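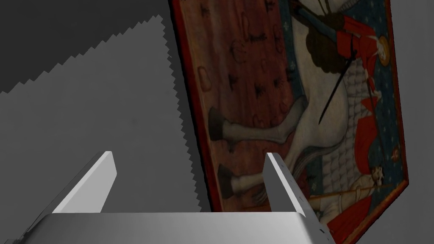

Bravden raises parking fee, loses parking lot

June 16, 2023

BRAVDEN — The town's only public parking lot will close for repaving next month, six weeks after residents began paying twice as much to use it.

The town council approved the closure by a single vote late in the evening, after a long discussion of the farmers market banner. Work on the Khamphan Street lot is expected to take most of the summer. The all-day rate went from $1 to $2 in May, a change the town said at the time would "improve the parking experience."

Drivers who bought seasonal passes under the new rate will not get refunds. They may use the passes on the gravel strip behind the old feed store, where parking has always been free.

"The pass is still valid," said Nusrat Liyanage, the town's parking and signage coordinator. "It's valid in more places than it used to be, if you count the gravel."

The town sold 511 passes this spring. The feed store strip holds 72 cars, or a few more if people are polite. Liyanage said the numbers were not as bad as they looked, as many pass holders park only on Saturdays. Asked whether they all park on the same Saturdays, she said the town had not studied that.

The repaving contract went to Wurasel Paving of Raltitz, the lower of two bidders. The other bid arrived a day late, the bidder having been unable to find parking near town hall.

Merchants along Khamphan Street learned of the closure from a notice taped to the pay station, under the notice about the rate increase. Rafsan Hettiarachchi, who owns the shoe repair shop across from the lot, said he supports new pavement in general and has been asking for it since a customer lost a heel in the pothole by the east entrance.

"I fixed the heel," he said. "So I can't say the pothole was all bad for me."

He is less sure about the summer. Most of his customers drive in from Raltitz and will now have to walk from the feed store, uphill, in the shoes they want fixed.

The council did consider a shuttle. A draft plan called for a van to run between the gravel strip and Khamphan Street every half hour, but it was dropped when staff reported that the van would need a place to park. A suggestion that residents walk or ride bikes was received warmly and referred for further study. The town's bike rack is in the lot.

When the lot reopens it will have new striping, two added accessible spaces, a working drain and wider stalls. The wider stalls mean fewer of them. Liyanage declined to give a final count until the lines are down, saying that the last time the town announced a number in advance, people remembered it.

The pay station will stay on during construction so that its software can keep updating. Residents are asked not to put money in it.

Public comment on the closure will be taken at the next council meeting at town hall. Parking for the meeting is in the Khamphan Street lot.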